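キャンバススニーカーを家で洗う方法、わたしの場合

こんにちは！雨が続くと玄関の靴がどうも気になりますよね。うちは白黒のキャンバススニーカーばかり履いているので、汚れが目立つこと目立つこと…。2月に思いきって洗い方を変えてみたら気に入ったので、手順を書いておきます。

用意するもの
・バケツか洗面器
・粉の酸素系漂白剤
・古い歯ブラシ
・白いキッチンペーパー
・靴ひも用の洗濯ネット

1. ひもと中敷きを外す
面倒でもここは必ず。ひもはネットに入れて、洗濯機でほかの物と一緒に回しちゃいます。

2. 砂を落とす
乾いたまま歯ブラシでシャッシャッと。縫い目のところにけっこう入り込んでます。

3. つけおき
40度くらいのぬるま湯に漂白剤を溶かして、30分。黒い布の部分は色落ちすることがあるので、先に目立たない場所で試してくださいね。わたしは一度、長く浸けすぎて黒がぼんやりしたグレーになりました（泣）。

4. こする
ゴムの部分は歯磨き粉でもきれいになります。布のほうは力を入れず、円を描くように。

5. すすぎはしつこく
洗剤が残ると乾いたあとに黄ばみます。水が透明になってから、さらに4回。仕上げにお酢をほんの少し入れた水にくぐらせて、もう一度すすぎます。

6. 脱水して紙で包む
タオルにくるんで軽く脱水したら、白い部分をキッチンペーパーでぴったり包みます。黄ばみの成分が紙のほうに移ってくれるんです。中にも丸めた紙を詰めて、形を整えてください。

7. 陰干し
風の通る日陰で、かかとを上にして立てかけます。うちは丸一日、冬場は二日かかりました。

干し終わったらラックへ。以前は箱に入れて押し入れにしまっていたんですが、においがこもるのでやめました。棚がパイプ式のものなら組み立ても簡単だし、汚れてもサッと拭けてラクですよ。値段は500円もしない防水スプレーですが、しまう前にひと吹きしておくと次の洗濯がだいぶ楽になります。

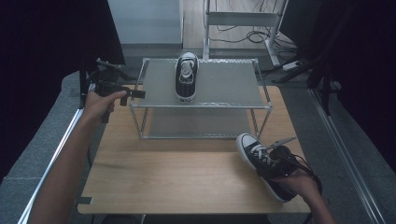
二段のシューズラックとキャンバススニーカー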